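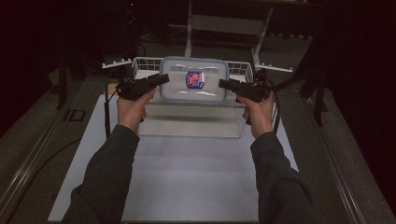
Two hand-held grippers at the demonstration table, with a clear food container on a white wire basket.

Open Day at the Gadley Workshop: Frequently Asked Questions

When is the open day?

Tuesday, from 10 a.m. to 4 p.m. The last group goes in at 3:15 p.m. Doors to the lobby open at 9:45 a.m. and there is no waiting area outside, so please don't come much earlier than that.

Where do I go?

The workshop is at the Tavville end of Gadley Road, building 2. Use the lobby door on the parking lot side. The loading door on the street side stays locked to visitors all day.

Do I need a ticket?

Yes. Tickets are free and there are 274 for the day. Each one is for a set entry time. If you miss your time, go to the front desk and they will put you in a later group if there is space. We can't hold places by phone.

How long does a visit take?

Plan on 50 minutes. That covers a short talk, the table demonstration, and time for questions. You can leave early if you need to. Just tell the person at the door.

What will I see?

The main demonstration is at the gripper table. A member of our staff holds one gripper in each hand and uses them to handle ordinary household things, such as food containers and wire baskets. The movements are recorded and later used to train robot arms to do the same kinds of jobs. In the next room, the Kwak arm will be running a simple pick-and-place task on the half hour.

Why is a person doing the work instead of a robot?

The robot has to learn from something. A person can show it how to line up two grippers on either side of a container, how far to open them, and how to come in without knocking the basket. Doing this by hand is faster than steering a robot arm through the same steps, and it lets us collect many more tries in a day.

Why use a clear container?

Clear plastic is hard for a camera. The background shows through the walls and the lid picks up reflections, so the edges are easy to lose. A robot that can only handle solid, bright objects isn't much use in a kitchen. We also use boxes, cloth, and cups, but the clear containers get the most questions from visitors, so we keep them in the program.

Can I try the grippers?

Yes, at the practice table, which is set up separately from the recording table. Each turn lasts a few minutes. You will be asked to move a container from one spot to another. It is harder than it looks, mostly because you can't feel the lid through the jaws. Please take off rings and bracelets first and roll back loose cuffs.

Can children come?

Children are welcome with an adult. To use the practice grippers they should be at least eight. The grippers are heavy for small hands and the jaws can pinch. Strollers can be left in the lobby.

Will I be recorded?

Not unless you agree to it. The practice table has recording turned off. If you would like your turn to be added to our training set, there is a form to sign at the desk. We keep the hand movements and the view of the table. We don't keep sound.

May I take photos?

Yes, without flash. Flash spoils the recording. Please don't put a tripod down on the carpet, because there are cables running across it.

Is the building accessible?

The lobby, both demonstration rooms, and the restrooms are on the ground floor with no steps. The recording room is kept fairly dim apart from the table. If that is a problem for you, let us know when you book and we can arrange a visit during a break, with the room lights up.

Where can I park?

There is a lot next to the building, but it fills by mid-morning. The 395 bus stops across the road. From the Ovside side of town it's easier to take the bus.

Can I bring a school or club group?

Groups of more than ten need to book ahead with Kalliopi Živković, who runs the visitor program. Leave a message at the front desk with your preferred time and the ages of the group. The 10 a.m. slot is usually the quietest.

Is there food?

Coffee and water in the lobby. No food or drink in either demonstration room, including bottles with lids.

What if I can't make it that day?

We plan to run another one in April. Dates will go up on this page when they are set.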